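Everyday Measures and Claims
Handout 8: Pouring from a narrow neck
Tutor: Priya Holloway

Read this before Saturday. Bring a bottle of your own, a cup, a towel and a kitchen scale if you have one.

Last time we went through what leaflets say about bottles. The Talletti leaflet promises a "clean pour every time". I have read it twice and still don't know what was poured, into what, or by whom. Nor does it say how many times "every time" was. Treat such phrases as you would a weather saying.

The set-up we use is deliberately dull: a pale table, a plain cloth behind it, one bottle, one cup. A patterned cloth makes drips hard to spot, whatever Helmut Wiegand's notes from the old course tell you. 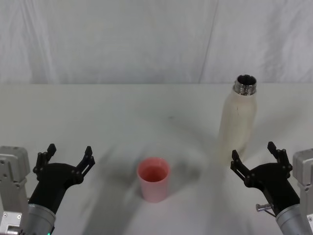 Fig. 1. Cup and uncapped bottle on the table.

Look at the neck first. Screw threads are there to hold a cap. People will tell you they also "guide" the liquid, and I have never been shown any evidence for it. What threads can do is hold a drop after you stop, and that drop goes down the outside of the bottle or onto the table. Wipe the neck with the towel between pours or your second reading is worthless.

Then the height. Old waiters' advice is to pour from well above the cup. It looks grand. For a small cup I don't believe in it, and Volker Görtz, who does, has agreed to bring his own towel.

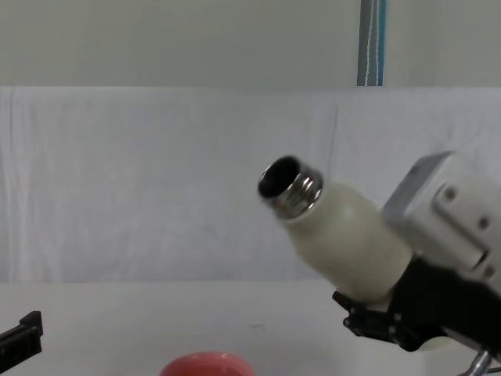
A full bottle is the awkward case. Tip it too far and the air has to fight its way in past the water, so it gulps and the stream jumps. Tip it slowly and there is less of that, but a slow stream likes to cling to the lip and run back. Somewhere between the two is a decent angle. I won't give you a figure for it, as every figure I have seen in print was copied from another one.

For the exercise, put 200 ml of water in your bottle and pour half of it into the cup. Do this 10 times with the neck close to the rim, then 10 times from a hand's width up. Weigh the cup after each pour. Weigh the towel too, at the start and at the end.

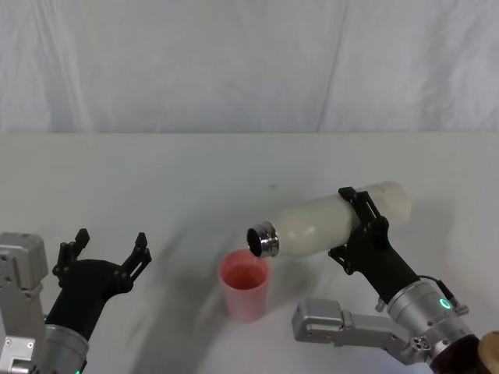 Write down every pour, including the ones you feel were unfair. Last July a group handed in a table with no spills in it at all, and a very heavy towel. One student reported 96 g in the cup on every line, which I also did not believe.

Questions to think over: does your result say anything about the bottle, or only about your wrist? Would a wider cup have changed your mind?

Mechthild Steiner has spare cups for anyone without one. Sheets go in the tray by the door.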